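Gaetano Cocco Wants You to Slow Down and Look at the Wood

Gaetano Cocco has been restoring old furniture for 30 years, and he still gets excited about a kitchen table. When I visited Kernis, the shop he runs with Radomír Hudec, he had me under one within five minutes, flat on my back with a flashlight.

"Look at the underside first, always!" he said. "People sand the top and paint the legs, but they leave the bottom alone. You get the saw marks, the old glue, sometimes a pencil note from the maker."

He grew up over his uncle's upholstery shop and came to tables late, after a few years of stripping doors for a builder. The first one he bought for himself cost 400 dollars and had a split you could slide a coin through. He never filled it. It's still the table he eats at, and he talks about it the way other people talk about a dog.

Age shows in the color, he told me, and he loves a top that has gone several browns at once. "Dark in one place, nearly olive in another, tan where the sun got it. You can't buy that in a can. I've tried, and Radomír has the test boards to prove it."

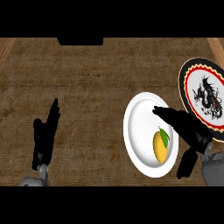
On leaving things alone

Cocco's advice to beginners is wonderfully simple: wash it, wait a week, then decide. He uses warm water with a little mild soap, wrung out almost dry, and then a thin coat of paste wax. Most of the tables that come to Kernis need no more than that, and he'll happily tell the owner so and send them home.

Hudec is the one who handles the joints. "Gaetano falls in love with the top and I get the wobble," he said, laughing. He knocks loose joints apart, cleans out the old glue and puts them back with hide glue, so the next person can take them apart again.

The two are now working through a set of long tables from Skulov, a boarding house that closed in April. Cocco was already pointing at the next one before I had my coat on.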